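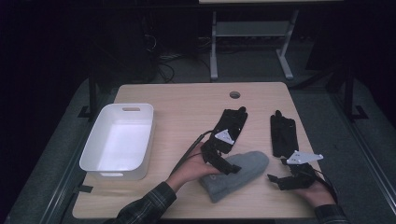 Stenodby Household Phrases, release 16

A list of 3,194 things people say to each other about chores, collected from notes left on refrigerators, inside cupboard doors and, in one case, on a sleeping husband. Last updated 2/21/13.

What you get

One text file, tab separated. The columns are phrase, room, season and tone. Tone was assigned by Greer Moncrieff and Akash Tripathi, who disagreed on 179 rows and are still speaking. Those rows are marked "disputed." Most of them contain the word "fine."

Winter clothing has its own season code, W2, as the plain W filled up with complaints about the thermostat.

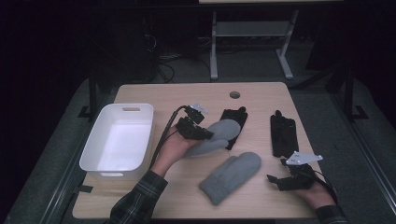
W2 also takes in boots, scarves and anything to do with where the other glove went. If you only want the glove rows, filter on "other."

Known problems

Spelling is as found. "Dishwaser" appears more than 40 times and we have grown fond of it.

The garage rows came from Trilok Rathore's family and should not be taken as typical of garages.

Terms

Use it for whatever you like. Credit Stenodby. Corrections go to Coralie Whitcombe, who reads them in September.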